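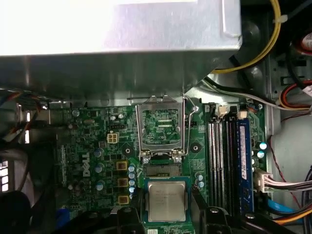
Salleo open day: a long afternoon among phones

I have been carrying a Plisley phone in my jacket for the better part of four years, through two cracked screens and one unfortunate swim at the lake, so when the invitation came to see where they're looked after I said yes before I had read to the bottom of it. The invitation was from Salleo, who do the repair and refurbishing work for Plisley and for a couple of smaller phone makers as well. They open their doors to the public once a year, and on 20 Mar 2018 I took the early bus out with a thermos and a notebook and far too many layers on.

Salleo shares a long brick building with Oberholzer, who make display glass, and the two have one reception desk between them. That caused a bit of a muddle at the start, as half of our group had been given the wrong colour of visitor badge and had to queue a second time. No harm done. The coffee was good and there was a plate of date squares, and I got talking to a retired couple who had brought along a shoebox of old flip phones in the hope that somebody would take them off their hands (somebody did, and very graciously too).

Our guide for the day was Oanh Kiều, who runs the intake floor. She has one of those clear, carrying voices that make a headset unnecessary, and she started us off where every phone starts, at the parcel counter. Each one is unwrapped, given a barcode sticker and set in a shallow grey tray, and it stays with that tray until it leaves the building. The tally for the day before was still up on the whiteboard: 2,674 phones. I'd have guessed a tenth of that! Oanh said the weeks after a big launch are busier again, when everyone trades in the old one, and that May is usually the quiet month, when they repaint the floor lines and catch up on training.

From there we went through to grading, which I found the most interesting part of the whole visit and could happily have watched until closing. The graders sit under very even white light and turn each phone over in their hands, looking for scratches, and then sort it by condition. Rosimeire Damasceno let us try it ourselves on a practice set. I put a phone down as nearly new and she tilted it a hair toward the lamp and there it was, a scratch running from the camera to the bottom corner. She was very kind about it. She told me new graders do 1,000 practice phones before they work on real ones, and I can well believe they need to.
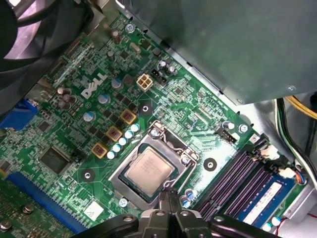
After grading comes the battery room, and we weren't allowed in there, only up to the window. Fair enough. Đạt Dương came out to speak to us and brought a sample phone he had opened up, with the battery lifted out, and he answered questions for much longer than the schedule allowed. I asked him the one everybody asks, whether it's bad to leave a phone charging overnight. He said modern phones manage it reasonably well, but that heat is hard on a battery, so don't leave it under your pillow or on the dashboard in summer. I have been guilty of both. He also said that he'd like to see more makers go back to pull tabs under the battery in place of glue, and there was a little murmur of agreement from the people behind me.

Lunch was soup and rolls in the shared canteen, with the Oberholzer staff at the next tables. I sat across from Tâm Thái, who works on the software side, and she told me all about Follonero, the program they use for testing. It runs a phone through 50 checks, one after another – speakers, microphones, vibration, every corner of the touchscreen, the compass, and so on. She has a soft spot for the proximity sensor test, which the technicians used to do by holding the phone to their ears and saying hello to nobody. Some of them still say hello out of habit.

The afternoon was looser. There were 2 talks to choose from, one on wiping your data before you sell a phone and one on spare parts, and I went to the spare parts one, given by Định Trương. I will admit that I lost the thread during the section on connector numbering, but he was very good on why a replacement screen can look a touch yellower than the original, and he had several side by side so that we could judge for ourselves. I preferred the yellow one, as it happens. He was surprised.

A few practical notes if you're thinking of going next year. The bus stops right at the gate, but the return service is thin after four, so look up the times beforehand. Wear flat shoes, leave your big bag at the desk, and expect to be asked to keep your own phone in your pocket on the intake floor, so it doesn't end up in a tray. Children are welcome everywhere except grading. The little shop by the exit sells refurbished phones at the usual prices, with no open day discount that I could find, though they did put a new screen protector on mine at no charge and wiped the back of it for good measure.

I missed my bus, naturally, and had to wait for the next one with the last of the date squares wrapped in a napkin.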